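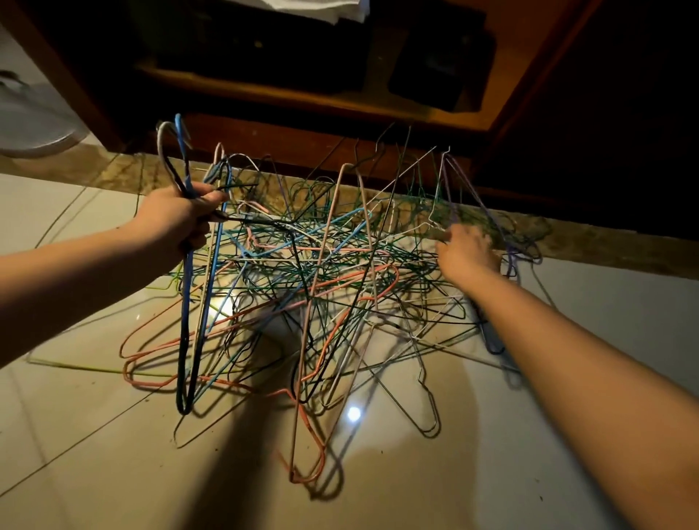
Wie bekommt man einen einzelnen Drahtbügel aus einem verhakten Haufen, ohne den ganzen Rest mitzuziehen?

Am besten zieht man nur ein kurzes Stück am Haken hoch und hält mit der zweiten Seite den Haufen fest. Sobald die Kraft ansteigt, lässt man wieder nach und dreht den Bügel ein wenig, bevor man es noch einmal versucht.

So macht man das von Hand, und genau so soll es auch unser Gistier machen, der kleine zweiarmige Bügelsortierer, den Yaowalak Wongsuwan und ich als Semesterprojekt gebaut haben. Angefangen haben wir im Juni in der offenen Werkstatt Mollside. Inzwischen steht das meiste bei mir zu Hause, weil ich abends einfach länger dranbleiben kann (sorry an meine Mitbewohnerin!).

Aufbau

Das Gestell ist aus Aluprofil, darauf sitzen zwei Arme mit je sechs Servos. Den Greifer haben wir Galter getauft, und er hat uns die meisten Nerven gekostet. Die erste Version hatte glatte Backen, da ist der Draht ständig seitlich weggerutscht. Jetzt ist innen eine Nut drin, mit einem Streifen Silikon beklebt, und der beschichtete Draht hält darin richtig gut. Blanker Metalldraht rutscht immer noch manchmal, vor allem wenn er schräg in der Nut liegt.

Gesteuert wird alles über eine Platine, die bei uns Sperling heißt, weil sie beim Einschalten piept. Sie misst den Strom der Servos, und daraus schätzen wir die Zugkraft. Echte Kraftsensoren wären schöner gewesen, aber das Budget war bei 60 Euro pro Person gedeckelt und die Servos hatten schon fast alles aufgefressen.

Der Griff

Ich hatte mir das am Anfang viel zu leicht vorgestellt: Haken suchen, zupacken, hochziehen, fertig. Bei bunten Bügeln auf hellen Fliesen sollte die Bilderkennung doch ein Spaziergang sein! Einzeln liegend klappt das auch prima. In einem dichten Knäuel läuft aber ein grüner Draht hinter dem nächsten grünen durch, und dann weiß die Software nicht mehr, welcher Haken zu welcher Schulter gehört. Dazu glänzt der Boden, und die Drahtschatten sehen für die Kamera selbst wie Draht aus. Ein Polarisationsfilter hat gegen die Spiegelungen geholfen, gegen die Schatten natürlich nicht.

Geholfen hat dann, den eigenen Händen zuzuschauen. Ich greife oft mehrere Haken auf einmal und sortiere erst in der Luft. Yaowalak schiebt lieber von der Seite hinein und lockert. Der Gistier kann jetzt eine grobe Mischung aus beidem — links heben, rechts festhalten und leicht rütteln.

Ergebnis

Im letzten Testlauf kamen 28 Bügel einzeln heraus, danach hat sich der linke Arm so verfangen, dass ich den Strom abgeschaltet habe. Pro Bügel braucht er ungefähr 2 Minuten. Von Hand geht es deutlich schneller, das geben wir gern zu.

Offen ist noch die Ablage. Im Moment lässt er den Bügel neben dem Haufen fallen, und wenn es blöd läuft, hakt er sich dort gleich wieder ein.

Daranee Sangkhawat

Zuletzt aktualisiert: 4. Sep. 2022

Kommentare

drahtesel: Habt ihr mal einen Magneten für die blanken Bügel probiert?

Daranee: Kurz, ja. Der zieht leider alle Nachbarn gleich mit an.

lötfee: Bitte die Druckdateien für den Galter hochladen, die Nut würde ich gern für Kabel testen!

Ähnliche Berichte

Sperling: Servostrom messen ohne Zusatzsensor
Backen mit Silikon bekleben
Mollside: Aluprofile sauber ablängen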